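3.2 台面与细小物件的整理

这一节写台面,还有台面上那些又细又小的东西怎么收。大件(文件夹、杯子、书)前一节写过了,不重复。预实验的结果只带一点,主要是做法和观察,数字放到第四节。

先交代地点。Pangilinan楼二层靠走廊的那间,原来做资料室,书架撤掉以后只留了长台和一面墙的柜子。台面白色,哑光还是半光我们内部有争论,没测过,下文一律只写“白色台面”(图2)。选白色是有考虑的。深色细物放在白色上边界清楚,记录者隔着台子也能看出一根线头是压在别的东西下面还是搁在上面。代价也有:影子。手一伸过去,台面上就多一片灰,深灰的橡皮筋落进影子里,看的人要愣一下。预实验里至少有一次记录者把影子的边当成了线,后来复核改掉了。

灯光没有专门布置。房间原有的顶灯,加窗。窗帘下午拉上,上午不拉,这一点本来应该统一,没统一,记在局限里。

3.2.1 什么叫“细小物件”

定义改了几回。最早按重量,行不通,橡皮筋和回形针轻得差不多,收法完全两样。后来按最长边,也不行,一根数据线拉直了比台面的宽还长,盘起来一只手就握住。最后按“薄端”来定:物件最细或最薄的那个方向,成年人用指尖捏住时两指几乎贴在一起的,算细小物件。听上去不严谨,用起来倒很顺,两名记录者各自分类,分歧很少,有分歧的几样拿出来捏一捏就定了。

按这个定义,进来的有:短线头,扎线用的细条,橡皮筋,回形针,撕下来的标签边,垫片,拉链头上的绳扣,零散的细铁丝。不进来的:笔(再细也有厚度),电池,瓶盖,钥匙。钥匙讨论得最久。单片钥匙其实够薄,可是没有人把它当成零碎来收,大家都知道它该去哪儿,所以排除。

材料共100件,从柜子里现有的杂物里挑,没有专门去买。好处是东西本身带着用过的样子,线头有弯,细条有折痕,橡皮筋有的已经发粘。坏处是没法给出规格表。有读者想复现的话,只能照类别去凑,长短弯直跟我们的不会一样,我们认为影响不大,但没有验证。

弯这件事要多说两句。新的细条是直的,平放在台面上,整条贴着,反而难拿,指甲要先挑起一头。用过的细条带卷,一端自己翘着,一捏就起来了。可是收进盒里又是另一回事:带卷的互相勾,从盒里再取的时候一拎一串。也就是说“好拿”和“好放”在同一件东西上常常相反。这个在第五节还要用到,先记在这里。

3.2.2 容器

容器两种。一种是Usix的分格浅盒,塑料,透明盖,格子之间的隔板可以抽掉。一种是敞口的小碟,不分格。没有用抽屉,抽屉要起身,动作混在一起不好拆。

浅盒的隔板高度对细物很关键。隔板低了,带卷的细条会自己翻到隔壁格去,人并没有放错,盒子一推就错了。我们在正式记录之前把隔板换成高的那一套,换之前的记录全部作废。敞口碟没有这个问题,碟子只管装,分类靠碟子本身的位置。位置用铅笔在台面边上点了小记号,浅,不影响看东西。

盖子在记录期间一律打开,放到台面外。曾经让参加者自己开关盖,结果大量时间花在盖子上,细物反倒成了陪衬。

3.2.3 步骤

参加者坐在长台的长边一侧,记录者坐短边。细小物件事先倒在台面中央,不摊开,就一堆。指示语只有一句:“把这些收好,收到您觉得可以为止。”不说分类,不说快慢,也不说要收几格。

有人会问要不要分类,统一回答“随您”。有人会问某样东西是什么,可以告诉他。有人要扔掉一部分,允许,台面左下有一个纸袋专门放要扔的,事后按扔掉的类别另记。

每轮结束后休息,喝水,台面擦一遍。擦台面原本只为了卫生,后来发现非擦不可:橡皮筋掉的细屑粘在台面上,下一轮的人会去抠,一抠就是一个多余动作,编码的时候没法归。擦布用干的。湿擦以后台面上留一层水,细条贴得更紧,挑不起来,这个教训是第一天得到的。

一轮两遍。第一遍把一堆收进容器,第二遍从容器里取指定的几件出来,再放回。第二遍很多同类研究不做,我们认为不能省。收得漂不漂亮,要到再取的时候才知道。
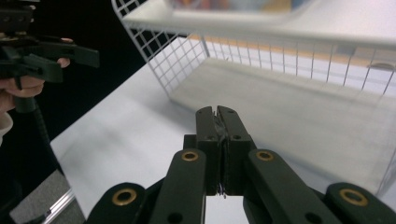
编码单位定为“一次捏起”。从指尖碰到物件算起,到物件离手为止。中间换手算同一次,掉了重捡算新的一次。掉了又顺势在台面上拖过去的,按拖动另记,不算捏起。拖动比预想的多,尤其是收到后半段,人累了,干脆用手掌侧面把剩下的拢到碟子边上,再一并扫进去。敞口碟可以这么干,浅盒不行,有盒壁挡着。所以两种容器的差别,一部分就是能不能扫的差别。

捏起本身再分三种:直捏,挑捏,夹带。直捏就是对准了捏起来。挑捏是先让一端翘起再捏,用指甲,或者拿另一件东西垫一下。夹带指的是本来只想拿一件,带上来两件或更多。夹带里头又有顺手的和不情愿的,顺手的一般直接一起放了,不情愿的会停下来抖。抖的次数不记,只记有没有抖。

薄的东西夹紧以后,两侧往往只露出一点边,上头一小截,底下一点弯头,中间全被挡住。记录者看到的就这么多。因此编码时判断“手里是什么”主要靠露出的两头,加上之前它在台面上的样子。只凭捏住之后的样子去认,错误率偏高,深色细物之间尤其容易混,短线和细条就常混。后来规定:捏起之前先认,捏起之后不许改,除非放下来看得清楚。规定实行以后两名记录者的一致率到了90%,之前低得多,之前的没有系统算过,不报。

3.2.4 观察

下面几条是过程中记下来的,没有按重要性排。

其一,先收什么。大多数人先收能一眼认出类别的,回形针几乎总在最前。线头和细条留在后面。问为什么,答得很含糊,“看着烦”“等会儿再说”。留在后面的东西不见得难捏,是难归。一段剪下来的线头到底算线还是算垃圾,要想一下,手就停在那儿。手停的位置很固定,多在堆的上方,不碰东西。这种停顿我们单列,叫悬停,下文的时间分析里会扣出来。

其二,类是边收边长出来的。没有人一开始就排好格子。通常第一格放回形针,第二格放橡皮筋,第三格就开始杂。遇到一样新的,先放进杂格,攒到几件同样的,再从杂格里挑出来单立一格。挑出来的那一下动作很有意思,人会把整格倒回台面,而不是在格子里翻。倒回白色台面上看得清,格子里黑乎乎一团看不清。敞口碟则少见倒回,碟子浅,用手指拨一拨就行。

其三,长的绕着短的。细线一旦和橡皮筋搅在一起,参加者有两条路,一是拆,二是整团放进杂格。拆的人少一些。时间宽裕也不拆,指示语里并没有催。事后谈到这个,说法是“拆开了也没用”。我们觉得这句话值得当真。整理细小物件的时候,人心里有一笔账,东西的价值抵不上那点功夫,就不动它。文件和餐具那两节里没有见到类似的说法。

其四,扔。允许扔,扔得却比预想的少。撕下来的标签边几乎都进了纸袋,没有悬念。线头有一半人扔一半人留,留的人会挑长的留。垫片没人扔。垫片是什么、配什么的,在场没一个人说得上来,照样好好收着,有一位还单独给了一格。不认识的反而不敢扔,这一点跟家庭访谈里的话对得上。

其五,放的方向。回形针有人理齐,有人不理。细条理齐的多,可能因为长,不理齐盖不上盖子,可是盖子当时并不要盖。是习惯还是预想到后面要盖,现有材料分不开。

其六,手的位置。收到中段,不少人会把非惯用手平放在台面上当围栏,挡着堆不散。这只手基本不捏东西。如果堆偏在一侧,围栏手就跟着挪过去,胳膊在台上压出一大片影子,惯用手就得在影子里捏。有人察觉了,抬一下胳膊再放回去。多数没察觉,或者察觉了也不管。照明如果改成两侧来光也许会好一点,没试。

其七,第二遍取物。从浅盒取比从碟取慢,这和“分格便于查找”的一般说法有出入。看记录,慢不在找,在捏。格子窄,手指进去以后张不开,只能竖着夹,夹住的又常常是两根叠着的。碟子敞口,拨开一根再捏,慢在拨,快在捏。两边一抵,碟子占便宜。不过这是就细小物件说的,而且只取几件。要全部取出来一遍,恐怕是另一种结果。

3.2.5 与家庭访谈的对照

访谈部分来自Dritine小区的入户,共63户,主要问厨房和门口柜子。细小物件在提纲里只占一道题:“家里那些零碎的小东西放哪儿。”题目很松,回答倒最长。几乎家家有一个放杂物的地方,铁盒、月饼盒、抽屉最里头那一格、冰箱顶上的碗。说起来都带点不好意思,说完又要打开给人看。

打开一看,内容跟我们台面上那堆很像,所以台面材料的构成大体站得住。差别在比例。家里的橡皮筋多得多,菜场买菜带回来的,一根一根攒着,办公柜子里没有这么多。细铁丝和扎线的细条也多,面包袋、电器包装上拆下来的。问攒着干什么,回答是总有用得着的时候。问上一次用是什么时候,就想不起来了。

有几户把细条一根一根捋直了捆成一把,用其中一根扎住其余的。这个做法在台面实验里没出现过一次。原因大概很简单,家里的是自己的,往后还要用;台上的是别人的,收完就走。台面实验测到的是“收好”,家里做的是“留着”,两件事重合的部分有多大,现在说不准。

还有一类回答没料到。有人说零碎东西从来不整理,只在找东西的时候顺带理一下。找剪刀,翻到一团线,坐下来把线拆了,剪刀忘了。整理是被打岔打出来的。这样的话,让人专门坐到一张台子前面收一堆细物,本身就不太像日常。我们承认这一点。想过做成“先找后理”的任务,给一件目标物,埋在堆里,看人会不会顺手理,试了2轮,参加者找到目标就停手,一件也没多理。大概在陌生地方,没有打岔的心情。

3.2.6 作废与补录

作废的记录有三个来源。换隔板之前的,前面讲过。湿擦那天的。再就是堆倒得太散的几轮,倒的时候手重,东西滑到台面边上,有的掉地,捡起来再倒,堆的形状就不同了。后来改成先装在纸杯里,杯口朝下扣在台中央,再把杯子直着提起来。这样堆的大小差不多,形状也稳。带卷的线有时会挂在杯口跟着上去,提慢一点就好。

补录在同一间屋子,同一张长台。补录最后一次是2020年8月4日,之后屋子另有用处,台子还在,柜子里的东西收走了。材料由我们自己留了一份,分类装在信封里,信封上写类别,没写件数。

有一处编码在补录时改了口径,得说明。原先“放下”以物件接触容器底为准,可细物轻,常常搭在别的东西上,碰不到底,按字面就一直算没放下。补录改成以离手为准,先前的记录也照新口径重编了一遍。重编只动结束时刻,捏起的次数不受影响。

3.2.7 局限

窗帘没统一。材料没规格。参加者以坐班的为主,指甲长短没记,而挑捏跟指甲关系很大,这个疏忽比较可惜,事后也补不回来。记录者只坐一个方向,被手挡住的那一侧看不见,认物件靠露出来的部分,前面讲过,规定能压低错误,压不到没有。

白色台面是便利条件,也是偏向。木纹桌面、花桌布上,深色细物没这么显眼,浅色的标签边倒可能好认一些。家里白色台面不多见,入户时看到的多是带纹路的。如果后续换台面,建议先只换颜色,容器和材料都别动,否则差别归不到哪一头。另外台面的滑涩也该一并量一下,我们只凭手感,觉得不滑不涩,写进论文里不像话,可是手边确实没有数据。

还有疲劳。堆越收越小,剩下的越来越难归,人又越来越累,三样绞在一块。后半段动作变粗,到底怪东西还是怪人,分不出。可行的办法是中途换一堆新的接着收,看动作会不会回到前半段的样子。没做,时间不够。

3.2.8 给第四节的接口

第四节用到本节的三个量:捏起次数,悬停时长,夹带比例。捏起次数按类别分,悬停不分类别,因为悬停的时候手里没有东西,归不了类。夹带按最先露出来的那一件归。夹带里如果两件不同类,算在主件名下,副件另加标记,附录的编码表最后一栏就是。

浅盒和敞口碟分开列,不合并。纸袋单列。杂格里倒回台面再分的,第二次捏起照样计数,所以个别参加者的捏起次数会超过物件数,见到这种情况不要当成录入错误。真正的录入错误已经对过,对出来的都改了,改动记在同一张表的备注里,备注写得比较潦草,以编码栏为准。

拖动不进第四节的主表,另作一张小表。用手掌拢一把扫进碟里,一下子进去多少件,看不准,记录者各写各的估计,差得太远,件数那一列就删了,只留有没有扫、扫了几回。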